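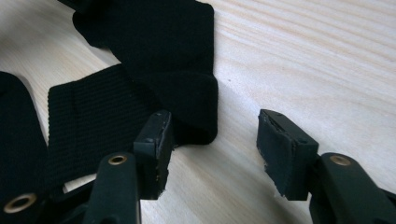 Hand gripper with torn pad covering, folded black knit behind. Drarkemow textile bench.

Call for participants: gripper pad failure trial, Otden

Cliren told us the rubber facing on these pads would last 2,000 grasps on knitwear. Our log has the first tear at 708. We wrote to them in September and were told that our operators were squeezing too hard. That may be so. We have seen no figures to back it up, and we would like some of our own before anyone's technique gets the blame.

Drarkemow is looking for 13 people to use the hand-held grippers on socks and other small knitted items while we record when and how the facing lets go. Half-day sessions, two per person, at our Otden workshop.

What you would be doing

Picking up, turning, folding and laying out black knitwear with the gripper, over and over. It is dull work. You stop at set points so the pads can be looked at and photographed. Once a covering starts to lift you carry on until the supervisor calls a halt, as we want to know how much the grip suffers between the first lifted edge and a pad that is no use to anyone.

Some of you will have new pads and some will have pads that have already failed. You will not be told to be gentle. Please don't be rough on purpose either.

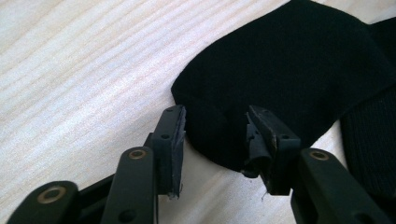 Who we want

People with no stake in the answer. Previous gripper experience is fine, but tell us whose equipment it was. We cannot take current or former Cliren staff, or anyone who worked on the earlier Thaweesak trial, whose report concluded that the pads were "within expected wear" without saying what wear had been expected.

You need to be over 18, able to stand at a bench for a morning, and free of any hand or wrist injury. If you react to rubber, please don't apply.

Safety

Loose fibres and scraps come away from a damaged pad. Glasses are provided and must be worn. The linkage can nip a finger, so keep your free hand off it while the gripper is closing. Report any nip, however small. The last lot of incident forms came back blank and I do not believe them.

Pay and results

Paid by the session, travel within Otden refunded. Everyone who takes part gets the full results, including any that make us look careless.

To apply, write to Catarina Vieira at Drarkemow, with a few lines on what you do now and which mornings or afternoons you can manage. Applications close 17/01/2024.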